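How to Clean a Kitchen Window Sill, Blinds and Sink in One Go

Posted Tuesday, April 19, 2022

Spring light is a wonderful thing until it hits the window over your sink and shows you every speck of dust you have been happily ignoring since fall. I put this job off every year, and every year I'm so pleased once I finally get going! Set aside a free morning, put the kettle on, and start at the top so the dust falls onto things you haven't cleaned yet.

You will need a dry microfiber cloth, a second cloth for wiping, dish soap, a soft old toothbrush and a butter knife.

Step 1. The blinds
Lower the blinds all the way and close the slats. Wipe from one side to the other with the dry cloth, holding the slats gently with your free hand, and go easy near the ladder strings (they fray, and then you're shopping for blinds). Tilt the slats the other way and do it again. Give the bottom rail a wipe with a damp cloth, well wrung out.

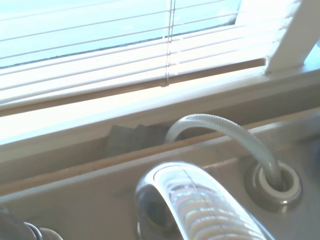

Step 2. The sill and the gap
Sweep the sill toward you with a dry cloth before any water goes near it, or you'll be making mud. Then wash it with warm water and a drop of soap. If there's a gap between your sill and the counter, please don't skip it, as crumbs and odd bits love to settle down in there. Wrap the butter knife in a thin cloth and run it slowly along the channel, rinsing the cloth as you go. Let it air out for 28 minutes or so while you have your tea.

Step 3. Empty the sink
Take out any cups and bowls and wash them first. I like to park clean china on the counter to one side, well away from the splashing. Lift out the strainer basket and scrub the holes with the toothbrush.

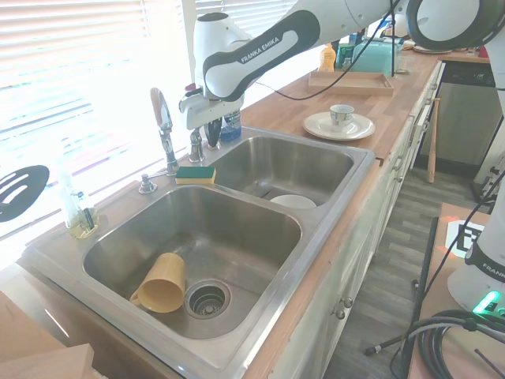

Step 4. Scrub and dry
Squirt a little dish soap into each basin and work it around with the soft side of the sponge, following the grain of the steel. Save the scouring side for pots. Go around the base of the faucet and the soap pump with the toothbrush, then rinse everything and dry it with a towel. If your counters are wood, mop up puddles right away, especially along the sink edge.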